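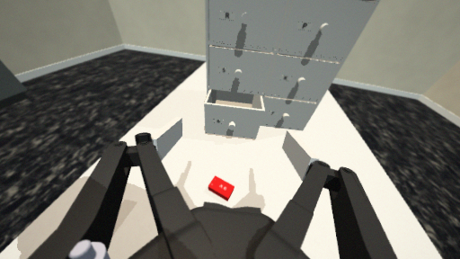

Disc Release Inspection Checklist – Prendomum, Complete Series (Anime, Romance/Drama)
Format: Blu-ray, 2 discs
Publisher: Karnier
Inspected by: Rawan Hattar
Second check: Renato Palma
Date: August 12, 2018
Status: Conditional pass, see items 6, 9 and 11

PACKAGING

1. Outer case free of cracks, hinge closes flat
Pass.

2. Discs seated on hub, no movement when case is tilted
Pass. Disc 2 takes more force to remove than disc 1. Within limits.

3. Spine text matches title on disc label
Pass.

4. Episode list on back cover matches disc contents
Pass. Episode 19 is listed under its broadcast title. The on-screen title card uses the same wording.

VIDEO

5. All episodes play start to finish without freezing
Pass. Played in full on two players.

6. No banding or blocking in dark scenes
Comment. Visible banding in episode 7, the night conversation on the school roof, and again in the opening minute of episode 12. The broadcast version had the same fault, so the source is the likely cause. Karnier has been asked whether a cleaner master exists. Not grounds for rejection on its own.

7. Opening and ending credits present on every episode
Pass. Episode 1 has no opening by design and runs the song over the closing scene.

8. Flashing sequences checked against photosensitivity limits
Pass. The festival fireworks in episode 10 were run through the analyzer twice. The dimmed version is on the disc. RP confirmed against the broadcast log.

AUDIO

9. Japanese track in sync
Fail on episode 14 only. Dialogue drifts late after the commercial break card and stays late to the end of the episode. It is easiest to see in Jia's apology to her sister, where the mouth closes well before the line ends. Fix required.

10. English track in sync, levels even
Pass. Jia's narration sits lower than the rest of the dialogue but can be heard without adjusting volume.

SUBTITLES

11. Names spelled the same way throughout
Fail. The café is "Vikeo" in episodes 1 to 8 and "Vikeyo" from 9 on. Use Vikeo, as on the painted sign in the show.

12. Signs and text messages translated
Pass. The long message in episode 16 leaves the screen quickly – pausing is needed to read all of it.

13. Subtitles stay inside safe area
Pass.

MENUS AND EXTRAS

14. All menu links lead to the correct item
Pass.

15. Clean opening and ending play without credits
Pass.

FOLLOW-UP

Items 9 and 11 go back to Karnier for correction. Both affect disc 2, so disc 1 may be released for pressing. First run is 1000 units. Recheck episode 14 in full and the subtitle file from episode 9 onward when the new disc 2 arrives. RP to sign.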